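Skills Laboratory, Malleo Building, Uvville
Notebook entry, Sep 21, 2024
Subject: Closure of the tissue wound, needle placement and thread handling
Entered by: Fares Farah
Read by: Radymyr Kushnir 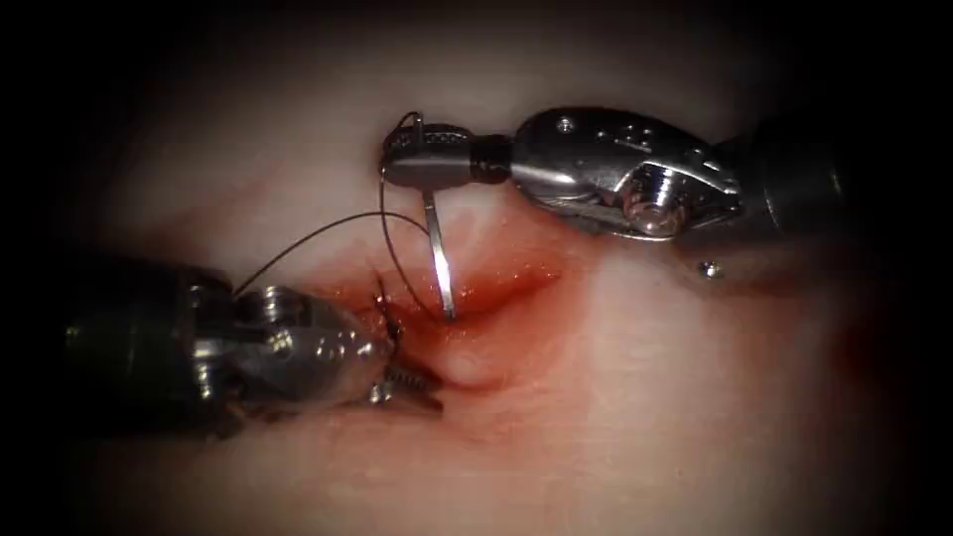 The purpose of the session was to review how the wound margin is held while the needle is being placed. The protocol in use is the Tymoshchuk sheet, second revision, as adopted in January. Item numbers in this entry refer to that sheet.

Item 4, needle angle. The needle is to enter close to a right angle to the surface and follow its own curve. With the needle held in the right jaws and hanging nearly straight down, the tip meets the upper edge of the wound without the wrist having to turn far. This starting position is to be kept for the next session.

Item 5, holding the margin. The left jaws are serrated and will mark soft tissue if closed hard. Pressure is to be kept as light as the bite allows. The sheet gives no guidance on how far from the edge the jaws should be set. R. Kushnir proposes that a distance be written in, and I agree.

Item 7, thread. The suture is dark and thin and is hard to follow against blood. Slack should be kept in the space between the two instruments, where it can be watched, and should not be allowed to settle into the wound. Length cut for each closure: 200 mm. Kushnir considers this generous for a short wound. It is left unchanged until we have tried a shorter piece.

Item 9, the field. Blood on the surface gives a strong shine under the light and makes the edge difficult to read. The sheet calls for suction before each bite. Light level was set to 70 percent. A lower setting should be tried, although the outer part of the view is already dark.

Supplies. Needles are drawn from the Prodton order, lot 3092. There are 2 boxes left on the shelf, and the reorder form has been placed in the tray for signature.

To be done:
Add the jaw distance to item 5 (Kushnir).
Compare the present light setting with a lower one, same needle and same thread.
Correct the spelling of "margin" in the heading of page 3.
Item 8, knot tying, was not reviewed and is carried over.

F.F.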